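Written Rules for a Small Gripper Setup

I've been asked a few times to put my working rules for hand-held gripper recording in one place. They have lived in a text file since February, and the file got passed along at Nesano in three different versions, so this post is the current one. If you have an older copy, throw it away. The pad rules have changed and the part on cables is new.

Some background. I write procedures for a living, mostly for packing machines, and the gripper work is a smaller part of the job. At Nesano we record people doing simple table tasks with a hand-held gripper, and the recordings go to the Skivholm group, who train arm controllers on them. A good recording is one where the person did the task, the fingers moved the way the real gripper's fingers could move, and the log says what the object was. Most of our rejected recordings fail on the third point, which is the cheapest one to fix.

I'll start with the log. Write the object's name before you pick it up. Use the name on the object list, and if the object isn't on the list, add it first. We had 441 recordings in one batch and a good share of them said "cup" for things that were bottles, jars or in one case a salt grinder. A person can sort that out by watching each one. A person did, and it took most of a week. Now the log sheet has the list printed on the back.

The grip comes next. For tall, smooth objects that get wider toward the middle, the rule is to close on the body, with both pads touching, and to stop squeezing as soon as the object is held. Don't close across a seam or a lid joint. People want to squeeze harder on a smooth surface, and a hand can put out much more force than the small motors in the arm. A recording made with a crushing grip teaches nothing the arm can use.

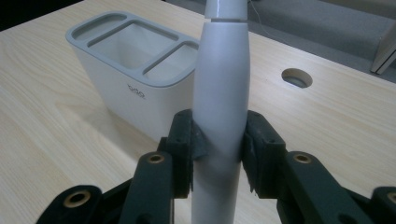
Both pads on the body, below the seam.

Keep the object upright until it's clear of everything else on the table. I used to give a distance for this and I've taken it out, as people were stopping to judge the distance in the middle of a lift and the pause ended up in the recording. "Clear" is enough. If you bump the organizer or anything else, finish the task and mark the recording as a bump. Don't restart without marking it. Skivholm wants the bumps, so long as they are labeled.

The same goes for drops. A drop is a result. Write "drop" in the result column, put the object back by hand, and begin a new recording. The one thing I do ask people to delete is a recording where somebody else reached in, and even then the deletion gets a line in the log with the time and initials.

On pads. The old rule was to change the pads every 300 grips. I wrote that rule and it was a poor one. It came from the supplier's sheet for a different pad, and it assumed someone was keeping a tally, which was true for the first two days. Pads wear by what they touch. Paper labels and cardboard eat them, glass hardly does anything. The new rule is to look at both gripping faces at the start of each session and change them as a pair if either one is lifting at an edge or has gone shiny. Scuffs and dirt alone are fine. Wipe with a dry cloth and carry on. Never change one side only, because the two sides then grip differently and the difference shows up as a twist in the lift.

If a strand or a strip has come away from the pad, trim it before recording. Cut it, don't pull it. Pulling takes the rest of the face with it.

Then the table. It took me longest to get this section agreed, and it's the one people skip. Every session starts and finishes with an open gripper over an open stretch of table. Jaws wide, nothing between them, hold still, then begin. We use that part to check that the finger opening reads the same at both ends of the day. If the zero has drifted, everything recorded in between is suspect, and without the open check there's no way to know.

The working area is whatever the gripper passes over during the task. Containers that aren't part of the task go to the far side. Keep both fingers over the table when you can, and if the task takes you near the edge, slow down there. A finger that catches the edge of a tabletop can bend its mount a little, and a slightly bent mount is worse than a broken one. You'd notice a broken one.

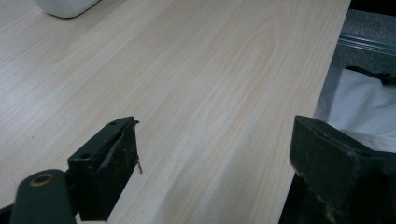
Deirdre Mac Carthaigh wrote back on the draft to say that the open check should be a stop rule and not a reminder. If the reading is off, she said, the session doesn't start, and the person holding the gripper should be the one with the right to call it. She also said the draft had eleven places where it said "should" and she could not tell which ones she would get in trouble for.

She was right on both. The open check is now a stop. Anyone can call it, and calling it doesn't need a form. As for the wording, I went through and made every line either "must" or "may". There are no "shoulds" left in the procedure itself, though I notice this post still has habits of its own. If I couldn't decide between the two words, the line usually wasn't a rule and I cut it. The document went from nine pages to four.

Cables and cloths. Anything soft or loose that isn't part of the task must be kept off the working area. Beside the table is fine if it can't be caught by a foot or a finger. Cables that go down through a grommet must have slack on the lower side, so that a tug from below doesn't move what's on top. This got written after a monitor at Whitcombe went face down, and the monitor had nothing to do with the recording at all.

Screws and inserts. Check the pivot screws once a week with the driver, by hand, no power tools. Threaded inserts in plastic will turn in their holes if you overdo it, and after that the joint never tightens properly. If an insert turns, mark the gripper as out and take the other one. Don't glue it and keep going. The Dravberg site glued two and lost both arms of the linkage when they tried to take it apart for cleaning.

I also get asked whether any of this is covered by a published standard. Some of the wider safety material for industrial robots is useful for the arm side, and you should read whatever your safety lead tells you applies to your cell. For a person holding a passive tool at a desk, I haven't found one that fits well enough to copy from. We treat it as ordinary bench work, with the usual rules on seating, breaks and trip hazards. Breaks matter more than I expected. The grip is tiring on the thumb and the recordings get jerky well before people say they're tired. Our rule is a different job after each full log sheet.

What it costs: the old batch cost us $3,850 in relabeling and repeat sessions, going by the hours booked. The new rules add a few minutes at each end of the day. I haven't got a full comparison yet and I don't want to claim a number from one month of use.

The closing check is the same as the opening one. Object off the table area, jaws fully open, hold still, stop the recording, write the reading in the log next to the morning's. If the two don't match, write that too and tell the next person before they start.
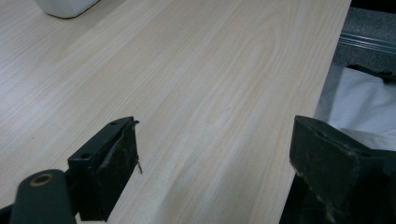
Jaws open, nothing between them.

Two things are still unsettled. One is whether left-handed people should have their own reference recordings. Right now they use the same ones and the approach angles look odd next to everyone else's, though Skivholm says it makes no difference to them. The other is how long to keep raw recordings after they've been checked. We keep the lot, and the drive is filling up. I'll change the procedure when there's an answer on either, and the version number at the top of the file will go up by one.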